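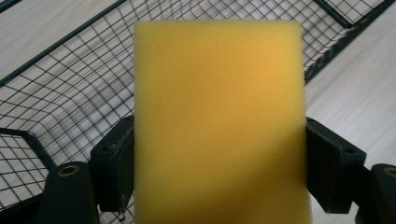
ok so I've been cleaning other people's vacation rentals for two summers now and I have Opinions. thread, because my sister is asleep and I need to tell somebody

background: I do turnovers for a handful of cabins up by the lake. guests leave at 10, new guests come at 3, and everything in between is me, my speaker and a truly upsetting number of pillowcases

started because Bontu Tsegaye (we used to wait tables together, she's a saint) had more cabins than hours in the day and asked if I wanted a couple. I said sure, how hard can it be. I was so young. I was 34

first opinion: strip the beds before you do ANYTHING else. before you open the fridge, before you look at the bathroom, before you get sad. laundry is the only part of the job you can't hurry up, so it has to be running while you do the rest

I used to start with the kitchen since that's what I'd do at home, and then I'd be sitting on the porch at 2:40 staring at a dryer through the window like it owed me money

second opinion: white towels. I fought this one for a whole season. I thought white was for hotels and people with no kids. but you can bleach white! navy towels look so nice for maybe a month and then somebody's face cream gets on them and now you own tie dye

separate dark washcloths for makeup though. put them right by the sink where people will see them. I folded mine in a cute basket on a shelf the first year and people went right past them and used the good ones every single time

ok kitchens. the cabin I'm in most is called Ornus (the owner, Tanveer Rana, named it after a tree, he'll tell you all about the tree) and it has a tiny galley kitchen with one window. lovely light, zero counter

things I have found in the oven at Ornus: a pizza box with the pizza in it. a cookie sheet of socks. a birthday cake, untouched, with the candles still in. I think about that cake a lot. who was it for

ALWAYS open the oven. also the microwave, the dishwasher, the top of the closet and under the beds. the new people will look in all of those in the first ten minutes and they will text Tanveer and Tanveer will text me

the dishwasher thing makes me nuts because guests are trying to be nice! they load it up, they start it, and they leave. so I come in and it's full of clean wet dishes that I have to dry by hand. or they load it up and don't start it, and now I'm waiting on the cycle. I love them for trying. please just leave it in the sink

dishwasher going goes second, right after the beds. so: strip, washer on, dishwasher on, THEN coffee

somebody asked me what products I use and I'm going to disappoint you. dish soap, white vinegar in a spray bottle, baking soda, a glass cleaner, a bathroom cleaner with bleach in it (never ever with the vinegar, don't mix those, keep them in different buckets if you're a scatterbrain like me)

that's it. I had a phase where I bought every spray on the shelf and the back of my car smelled like a fake orange grove. Bontu got in once and rolled down all four windows without saying a word

the one fancy thing I do own is a squeegee for shower doors and I would take it with me in a fire

lake water is hard on everything btw. the faucets get that white crust in a week. wrap a rag soaked in vinegar around the base, go make the beds, come back, wipe. done. I used to scrub at it with an old toothbrush until my wrist hurt, and for what

sand. we have to talk about sand

you can't vacuum sand once it's wet, you're just making a beach inside your vacuum. let it dry, sweep it, then vacuum, then do one more pass with a damp mop. and shake the bath mats outside first, off the porch, downwind. I have been upwind. it was in my teeth until dinner

and put a dish tub of water by the door with a sign for feet! Aisyah Sutanto who owns the blue cabin did that in August and it cut my floor time way down. kids love it. they will also put a frog in it. still worth it

beds again, because I skipped the making part. I do the whole fitted sheet, flat sheet, blanket situation and I will not be switching to duvet covers, thank you. Bontu can do a king duvet in the time it takes me to find the corners. I climbed inside one once and had to have a little sit down in there

lint roller on the blankets at the very end, when you think you're finished. hair is the number one complaint. you can have a spotless cabin with fresh flowers and homemade bread and one single hair on a pillow is what ends up in the review

speaking of reviews. cabin Kurnov (yes they all have names, no I don't know either) got a two-star once because of "too many birds." outside. birds outside in the woods. I read it out loud to my sister and she had to put down her soup

but then a lady left a note on the counter this spring, on the back of a grocery receipt, saying it was the first place she'd slept through the night since her husband passed. and I stood there and bawled with a toilet brush in my hand. so it evens out

money talk, since people get shy about it. I charge by the cabin, not by the hour. $100 for the small ones and more if there's a hot tub, because hot tubs are soup. I went two months before I asked for extra for hot tubs and I'm still a little mad at myself

if you're just starting: write down how long each place REALLY takes you, with the driving. my first rate was based on how long I thought it took, and I was making less than I did carrying plates

and get the door codes in writing the night before. ask me how I know. (stood in the rain at Kurnov with 7 sets of sheets in trash bags while Asif Awan, who manages that one, was at the dentist with his phone off)

lost and found! I keep a shoebox in my trunk. phone chargers, mostly. one retainer. a really good paring knife that I've offered back to three different families and everybody says not mine. a kid's stuffed rabbit that I mailed to Ohio the same afternoon, I didn't even ask to be paid back for that one, you do not mess around with a rabbit

take pictures of the rooms when you walk in and again when you leave. every time, even when you're tired, even when it's the nice repeat family. I have had exactly one argument about a broken lamp and it lasted as long as it took me to scroll up

what else. fridge. guests leave you condiments like it's a gift and I guess it kind of is? the rule with Tanveer is anything opened goes, anything sealed I can take home. I haven't bought mustard since I started this job. I have so much mustard. please come get mustard

check the coffee maker for old grounds. check it!! I missed it one time, in the heat, with four days between bookings, and I can't describe to you what was living in that basket when the next people lifted the lid

last thing and then bed. do the entryway and the porch at the very end, walking backward out the door basically. if the first thing they see is a swept step and a straight doormat they've already decided it's clean. I got that from Zarmeena Ghauri, she ran housekeeping at a motel for years before she retired and she scares me a little

she also told me to sit on the toilet lid in every bathroom for a minute and look around, because that's where guests do their inspecting. you would not believe what you can see from down there. the underside of the sink alone

anyway I've got two cabins tomorrow and one of them had a bachelorette party in it, so think of me around 10. if there's glitter I'm quitting

edit: a bunch of you are asking about the squeegee. it's just a squeegee, it came from the hardware store, it has a blue handle

edit again: yes I will trade mustard for tomatoes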